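Gripper Trials at Miststead: Your Questions Answered

What are you comparing, exactly?
Two grippers on the same pair of arms, the Bunimar and the Pustis. We get asked which one is "better" nearly every week, and we do wish we had a shorter answer for you! It depends so much on what you're picking up.

Why so much time on pillows?
Oh, we love a pillow. It sags, it folds, it slides off when you thought you had it, and a gripper that behaves beautifully with a box can get terribly confused by one. Indira Naidu runs the soft-goods trials in our lounge, where an arm reaches for a white pillow on the blue sofa, and she likes to start at a corner and work inward from there.

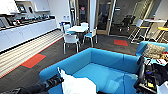 How many tries does each gripper get?
Seventeen per object, with the pillow put down a little differently every time. If a cable snags we stop and start that try over.

Can I bring my own gripper?
Please do! Write to Murali Shenoy first with the weight and the bolt pattern (a drawing is lovely, if you have one). Swapping goes quickest before 9 in the morning, while the controllers are still off.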